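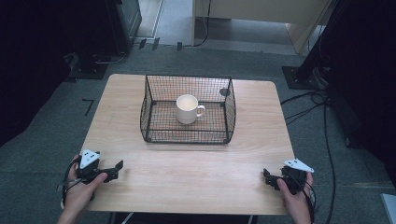
3 min read

Stirkell hand-held gripper pair
By Noémie Tanguy
2023-01-29

The Stirkell pair is a set of two hand-held grippers for recording two-handed manipulation. One person holds a gripper in each hand and does the task at a table. The recordings are used to train a policy that later runs on a pair of arms fitted with the same jaws. Each gripper carries a white triangular marker plate with black dots, which the tracking system uses to work out position and orientation.

This page covers the standard set and the results of our mug and basket study, as several labs have asked for the two together.

What is in the set

Left and right gripper, black, with matching jaws. Two marker plates, fitted at the factory and not meant to be swapped between hands. One cable per gripper. The Konditz recording software is supplied as a download and runs on an ordinary desktop computer. Tracking cameras, stands and the table are not included.

The grippers are wired. We tried a battery version and dropped it, as the extra weight changed how people turned their wrists. Run the cables down past the hands and off the side or front of the table, with enough slack to reach the far edge.

The study

The question was whether the starting pose of the hands affects how well a policy learns. The task used a white mug and a black wire mesh basket. The mug starts inside the basket. One gripper steadies the basket, the other lifts the mug out by its handle and sets it down on the tabletop.

We recorded 145 demonstrations in January. In the first group, people began wherever they liked. In the second, both hands rested at the near edge of the table before every recording, with the jaws pointing in over the top. Basket position and handle direction were varied in the same way for both groups.

We trained one policy on each group, using the Mallet training code with its default settings, and ran each one for 100 trials. The policy trained on the fixed start reached for the handle more directly and knocked the basket less often. The free-start policy tended to hesitate above the basket, mostly when the handle pointed away from the lifting arm. Once the mug was gripped, we saw no clear difference between the two.

Wire mesh remains difficult. Jaw tips can catch in the openings, and both policies failed this way. The low front wall of a tray-shaped basket helps, so keep the taller wall at the back if your arms approach from the near side.

What we have not tested

All the recordings were made at one table, with one mug. We do not know whether the result holds for soft objects or for tasks where the hands must cross. Skinberg, our partner on the arm side, is repeating the trials with a deeper basket.

Ordering

Sets are built to order. State which arms you plan to use so that we can send the correct mounting plate. Spare jaws are sold in pairs. The trial log and the start-pose instructions are free on request, including to labs that use other grippers.

Last updated: 2 days ago

Contact | © Stirkell | Back to top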